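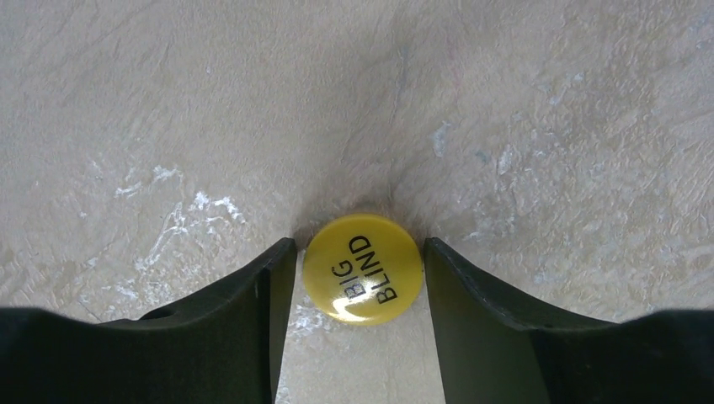 Reading the Trarkotar settlement annex

June 21, 2025

The text of the settlement between Janero and Trarkotar was posted last week, and most of the coverage has dealt with the handshake and the headline figure of $866 million. I spent my working life on blocked accounts and claims, so I went to the annexes first. What follows are my notes on Annex C, which covers the release of the money, with some remarks on Annex D where the two touch.

Background, for anyone coming to this cold. Trarkotar paid deposits into a Janero government purchasing account for patrol boats. The boats were never delivered. After the change of government in Trarkotar, Janero blocked the account by decree, and the balance has sat there ever since. Trarkotar filed a claim before the arbitration panel at Policarpio for the principal plus interest. Janero filed a counterclaim for storage, cancellation costs and damage to its trade mission. The settlement closes both.

The dispute in the press is about whether the money buys anything. The opposition in Janero says the payment is a price for the reopening of the border crossings. The foreign ministry says the payment is the return of a deposit, and that the crossings were negotiated by a separate team. Both statements can be checked against the text to some degree, and the text gives a mixed answer.

Paragraph 4 of Annex C says that release of funds "shall follow" the exchange of notes described in Annex D. Annex D is the border annex. So there is a link in sequence. The paragraph does not say that release is conditional on the exchange, and there is no clause allowing Janero to hold back the money if the notes are late or defective. In a contract between companies I would read "shall follow" as ordering only. Between governments the practice is less settled. A bank officer who is told to pay after an event will usually ask for proof of the event, and then the ordering works as a condition whatever the drafters meant.

Interest is where I expected trouble, and the drafting is better than I feared. The panel had already held that the account should have earned interest. It had not held at what rate. Trarkotar asked for a commercial rate, compounded. Janero offered simple interest at the rate paid on its own short-term paper. The annex states a single lump sum and says in paragraph 7 that the sum "includes all interest, however computed." No rate appears anywhere. This is normal. A stated rate would be cited by every other claimant with a blocked account in Janero, and there are 41 of those on the public register. By leaving it out, the ministry keeps its position open in the remaining cases. The cost is that no outside reader can work out whether the sum was a good deal. You can back out an implied rate if you assume a start date, but the start date is also contested, so the exercise mostly tells you what you assumed.

I tried it anyway. If interest runs from the date of the blocking decree, the sum looks close to what Janero offered. If it runs from the date of the first missed delivery, it looks generous to Janero. I could not find a plausible start date that makes it look generous to Trarkotar. I would give this limited weight, as the principal itself was adjusted for spare parts that were delivered, and the adjustment is not broken out.

The payment route deserves more attention than it is getting. The funds go from the Janero treasury to a special account at the Elivthorpe clearing house, are converted there, and are then credited to the central bank of Trarkotar. The reason for the detour is that banks in Janero are still barred by statute from direct dealings with banks in Trarkotar. The settlement does not repeal the statute and could not, as it is an executive agreement. What the ministry has done is issue a specific license for this one chain of transfers.

A few points on the license. It names the banks. It expires in September. It covers transfers "ordinarily incident" to the release, a phrase with a long and unhappy history. Does it cover the fee charged by the clearing house? I think so. Does it cover currency hedging by the clearing house between receipt and conversion? I am less sure, and if I were their counsel I would want that in writing before the money arrived. The last time a license with this language was used, the receiving bank sat on the funds while its lawyers and the ministry traded letters over exactly this kind of gap.

Critics have asked why the ministry did not use a general license, which would have been simpler. A general license would have opened the same channel to private parties. That is a policy choice with much wider effect, and it would have needed notice to the legislature. I think the specific license was the correct instrument. The ministry's failure to publish it alongside the annex was a mistake. It came out three days later, after a request by a reporter, and the delay has been treated as evidence of concealment. I have no view on whether it was. Licenses of this kind are often not published at all.

Then there is the matter of private creditors. There are 56 judgments held by residents of Janero against the state of Trarkotar, mostly from seized warehouses and unpaid shipping contracts. Several of the holders had attempted to attach the blocked account. Under the settlement the account ceases to exist, and with it the only asset within easy reach of the courts of Janero. Paragraph 11 provides a fund for these creditors, paid by Trarkotar out of the released sum, which will cover up to six percent of the face value of each judgment. The creditors are unhappy and have said they will sue.

My former colleague Elba Bustos worked on the creditor side for years and sent me a long message about this after I asked her to check my reading. With her permission, the relevant part:

"The attachment cases were weak. The account belonged to the treasury as a matter of title, and Trarkotar only ever had a claim against it. You cannot attach a claim that the executive has the power to settle. Everyone on our side knew this and filed anyway, because filing was how you got a seat in the room. The fund is what the seat was worth."

I agree with her on title. I am not certain that the courts will. The decree blocking the account used the words "property of Trarkotar," which was careless drafting at the time and is going to be quoted in every brief. The ministry will answer that a blocking decree does not decide ownership, and that is the better argument, but the better argument has lost before in that courthouse.

Two smaller items. The annex has a clause in which each side waives claims "known or unknown" arising from the purchasing account. It does not waive claims over the training contracts, which were paid from a different account and are still before the panel. Some reports have said the settlement ends all disputes between the two countries. It does not. Also, the authentic texts are in both languages, and no language prevails in case of conflict. I read only one of them. If a reader with the other language can tell me how paragraph 4 renders "shall follow," I would be glad to hear, as the whole argument about conditions may depend on it.

I have not covered the customs schedules in Annex D. They are long, and the tables in the posted version are scanned badly enough that I could not read several of the columns. I will look again when a clean copy is up.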